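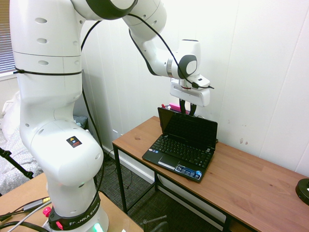

Home | Course Plan | Handouts | Readings | Contact

Handout 2: The small desk and the small computer

Course: Setting Up a Place to Work, Brestton Evening School
Revised April 9, 2022

In the first meeting we talked about the room. Now we go to the desk itself, and to the question which many of you wrote on the cards in February: how can I work well when my desk is small and my computer is also small?

1. The desk

A narrow desk with thin metal legs is a common choice in a rented room. It is light, it can be moved by one person, and the floor under it stays easy to clean. The weak point is that it may shake when you type. Put the long side against a wall and the shaking becomes less. If the floor is uneven, fold a piece of card under the short leg before you think about buying another desk.

A wooden top should be wiped along the grain with a cloth that is almost dry. Do not leave a wet cup on it. In the reader there is a page from the Kondness furniture catalog with care instructions for oiled and for lacquered tops. Please read the part that fits your own desk. You can skip the other part.

2. Where the computer stands

A netbook is made for carrying. Its keys are small and its screen is low, so the neck bends forward after a short time. I ask you to try the following at home:

Sit down as you normally do and close your eyes. Open them. If you look over the top of the screen, the screen is too low for you.

Put the netbook on a stable box or two thick books and connect a separate keyboard. The height is a matter of feeling, and I can not give one number for everybody.

Keep a hand's width of free wood in front of the keyboard for your wrists.

When the work is finished, close the lid. Dust between small keys is difficult to remove. A soft brush is enough, used with the computer turned off.

Stickers on the palm rest are a matter of taste. Old ones leave glue at the corners, and your sleeve will find it. Warm the sticker a little with your hand, then pull it slowly.

3. What is behind the screen

The space between the screen and the wall is where things go to be forgotten. Last term the group in the Direler building made a list of what they found there: pens, receipts, a glove, one half of a sandwich. Our rule is simple - if you can not see it from the chair, it should have another place. Chargers are the exception. A cable may lie behind the screen, but tie it so that it does not fall to the floor.

4. Costs

For the exercise we use the price list from Xia, with a desk and chair together at 1,990. The box for the netbook costs nothing if you have one already. Write your own list next to it and mark what you could leave out.

For next time

Measure your desk top and bring the numbers. The desk in my own study is 74 centimeters high, so you can compare. Also bring a drawing of your desk as it is today, before tidying. It does not need to be beautiful.

Previous | Next | Back to Handouts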